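Journal > Winter > Mon 26 December

The house is quiet tonight, and I have my feet up on the good stool with a plate of leftover ham in my lap, which feels like the proper way to end a holiday. I slept until nine this morning (nine!) and came down to find the kitchen just as we left it, every pan in the sink and the candles burned down to puddles. I didn't mind a bit. I put the radio on low and washed up slowly, looking out at the snow on the shed.

After lunch I walked over to Dundach by the lower road. The bakery was closed, of course, but the path along the creek had been cleared, and I went as far as the second bridge before my ears began to hurt. On the way back I kept thinking about the sourdough starter. I had fed it on Friday and then forgotten all about it in the rush, poor thing, shut up in the cold pantry behind the cider.

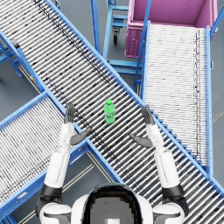 Can a starter be brought back after three days without food? Mine came back with two feedings, a spoonful of rye in each, and a warm spot on top of the refrigerator. By supper it had climbed nearly to the rim of the jar and smelled of apples again, and I was so pleased that I told it so out loud.

I mixed the dough after the dishes, 545 grams of flour and a little more water than the recipe from the Kokeo booklet calls for — my flour always seems thirsty in winter. It's resting under a towel now, the blue one with the burn mark. If it behaves, I'll bake one loaf in the morning and keep the other half back for rolls.

I also found the Dridelier tin at the back of the cupboard, with last March's dried pears still in it, chewy but perfectly good. I ate two and put the rest in to soak for the stuffing I mean to make with the end of the ham. Must remember to buy butter. And stamps, for the thank-you notes.

Contact | © Letters from the Pantry | Back to top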